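9th November – Gesudex eval, laundry kit, notes as I go

Vendor kit is the Seltance garment handling package: hand, wrist camera, grasp software, licence for one arm. Quote came through in September, 733 a month after the trial. Prinden want a yes or no from us and a page of reasons. Trial covers 50 hours of arm time, we're into the back end of it so no more fiddling with the lighting.

Setup this morning was quicker than last time. Calibration held overnight, didn't need to redo the wrist camera. Had to restart the Gesudex service twice – once my fault (old config still in the folder), once no idea. Log says "grasp planner timeout" and nothing else useful. Have asked support for a proper error list, third time asking.

Job for today: garments in and out of the basket, darks only. Lights went fine last week and I don't want to pad the numbers with them. Dark knits are the whole question. The demo video on their site is all tea towels and white shirts, funny that.

Things I want out of it:
– does the planner find an edge or just grab whatever lump is highest
– how much cloth ends up bunched in the hand
– does it know when it's got two items

Basket and one of the black knits, arm side and close up:

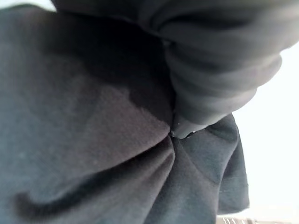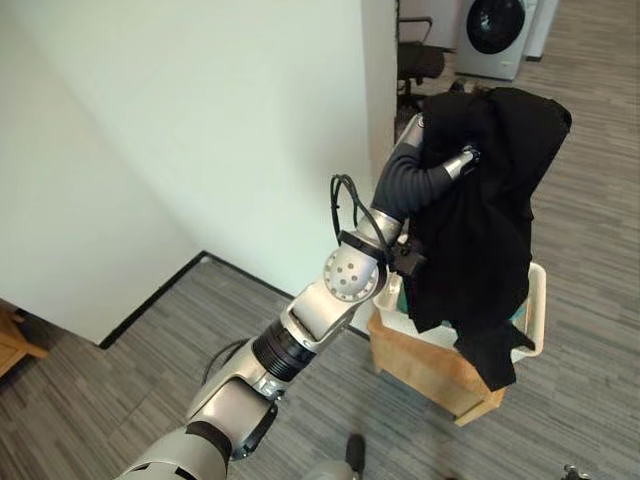 Planner confidence on dark knit is all over the place. Same garment, put back more or less the same way, and it'll give a high score then a low one. Suspect the depth fill. On matte black the depth map comes back full of holes and the software papers over them, so it thinks it has a nice smooth surface to go at. Turned fill off in the advanced tab (buried, not in the manual, found it in the release notes) and scores dropped but were at least consistant.

Tally with fill off: 49 attempts, 48 came up with something in the hand. Sounds great on paper. That number is pickup only, says nothing on whether it was a grasp you could fold from, and the folding module wants a hem or a shoulder. Need to score those seperately, will do it off the wrist footage tonight.

Double pick detection: can't say yet. It goes by load at the wrist and you have to enter the garment weights by hand beforehand. Fine in a hotel with one kind of towel. Hopeless for mixed household washing, and that's what Prinden do.

Compared to the Minja kit – Minja slower, dumber planner, but the error messages are readable and I could change the grip force without a reboot. Gesudex hand is the better hand by a long way. If they sold the hand without the subscription I'd sign tomorrow. Have put that to the rep, no colour on pricing yet.

To do
– score wrist footage, hem / shoulder / neither
– rerun with fill on, same garments, same order
– weigh the darks
– ask re offline licence, the wifi at Prinden is rubbish
– charge the spare tablet!!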